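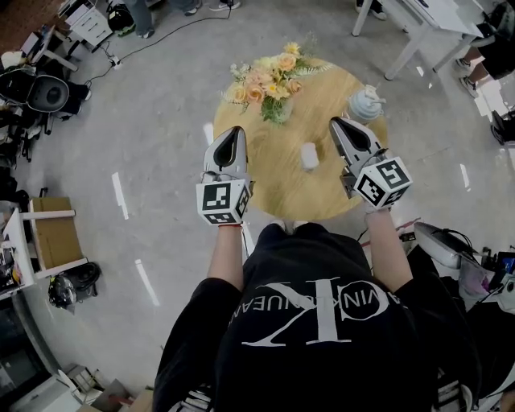 Florstead Junior Running Club – Young Members' Pages

Why does your heart beat faster when you run?

If you have ever run for a bus or chased a friend across the playground, you will know the feeling. Your chest thumps, you puff and your face gets hot. Then you stop, and after a while everything goes back to normal. This page explains what your heart is up to.

What the heart does

Your heart is a muscle. It is the size of your fist and it sits in your chest, a little to the left of the middle. It has one main job, and that is to push blood round your body.

Every time it squeezes, blood moves out into tubes called arteries. The blood travels to your brain, your stomach, your toes and everywhere else, then comes back through other tubes called veins. Each squeeze is one heartbeat. The sound people hear through a stethoscope is the sound of small flaps in the heart closing. These flaps are called valves, and they stop the blood going the wrong way.

The heart has two sides. The right side sends blood to the lungs, where it picks up oxygen from the air you have breathed in. The left side sends that blood out to the rest of you. Both sides squeeze together, so it feels like one beat.

What muscles need

Muscles need energy to move. They get it from the food you eat, mainly a kind of sugar called glucose, and they use oxygen to get the energy out. Blood carries both of these things.

When you sit and read, your muscles are not doing very much. They still need oxygen, but only a little. When you run, the big muscles in your legs work hard and use it up quickly. They also make a waste gas called carbon dioxide, and that has to be carried away to your lungs so you can breathe it out.

So your body needs to move blood faster. Your brain sends messages down your nerves to your heart, and the heart speeds up. It squeezes harder as well, so more blood goes out with each beat. You breathe faster and more deeply at the same time.

Sometimes your heart speeds up before you have even started. Runners standing on the line at the Pislow Fun Run often notice this. The body makes a chemical called adrenaline when you are excited or nervous, and it gets your heart ready for work.

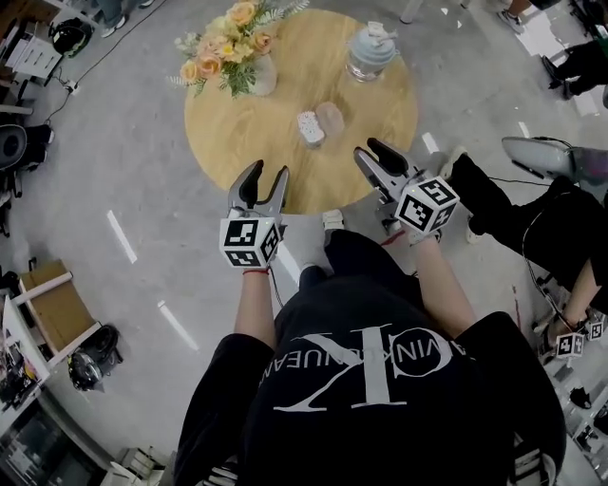
One reader wrote in to ask whether a fast heartbeat means your heart is getting tired, and whether you should stop as soon as you feel it. The reader said it worried them in PE, mostly in the longer runs, and that their friends had wondered the same thing.

The answer is no, a faster heartbeat during exercise is normal. It is your heart doing its job. Heart muscle is different from the muscle in your legs and it is made to keep going all day and all night. It rests for a tiny moment between beats. You should stop and tell an adult if you feel dizzy, if your chest hurts, if you find it very hard to breathe, or if your heart feels strange in a way you have not felt before.

How to find your pulse

Each time your heart beats, a little wave of pressure goes along your arteries. In some places an artery is close to the skin and you can feel the wave with your fingers. This is your pulse.

1. Sit down quietly for a few minutes.
2. Hold one hand out with the palm facing up.
3. Put the first two fingers of your other hand on your wrist, just below the bottom of your thumb.
4. Press gently. If you feel nothing, move your fingers a little and try again.
5. When you can feel a beat, ask someone to time one minute while you count.

Don't use your thumb to feel for it. Your thumb has a pulse of its own and you may end up counting that one.

The number you get is called your resting heart rate. Now run on the spot until you are puffing, and count again straight away. Write both numbers down. You can do it once more after a rest, to see how far it has dropped.

At our June session on the Rattanakul Field, one of our runners had a resting heart rate of 61 beats a minute. After running 1000 metres it was 126. Yours will probably be different. Children's hearts usually beat faster than adults' hearts, and the numbers change with your age, how fit you are, how warm the day is and whether you have just been laughing. It is not a competition, and a low number or a high number does not make you the winner.

What happens when you stop

Your heart does not slow down the moment your legs do. Your muscles still need some extra oxygen for a while, and there is still carbon dioxide to clear away. That is why you keep puffing on the grass after the finish.

It helps to slow down bit by bit. At our club we jog gently and then walk for a few minutes. Moving leg muscles press on the veins and help push blood back up to the heart. If you stop suddenly after a hard run and stand very still, blood can collect in your legs and you may feel light-headed.

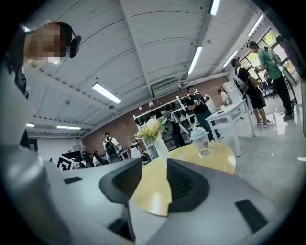
A grey gripper, close up.

Does running change your heart?

Yes, over time. Like other muscles, the heart gets stronger when it is used. A stronger heart can push out more blood with each squeeze, so it may not need to beat as often when you are resting. Grown-up athletes who train for many years can have a resting heart rate close to 40.

You don't have to run to help your heart. Swimming, dancing, cycling, skipping and football all make it work – so does walking up a big hill. Choose something you like and you are more likely to keep doing it.

Words to know

Artery – a tube that carries blood away from the heart.
Vein – a tube that carries blood back to the heart.
Oxygen – a gas in the air that your body needs.
Pulse – the beat you can feel in an artery.
Valve – a flap that lets blood go one way only.

Page last checked 13 Mar 2025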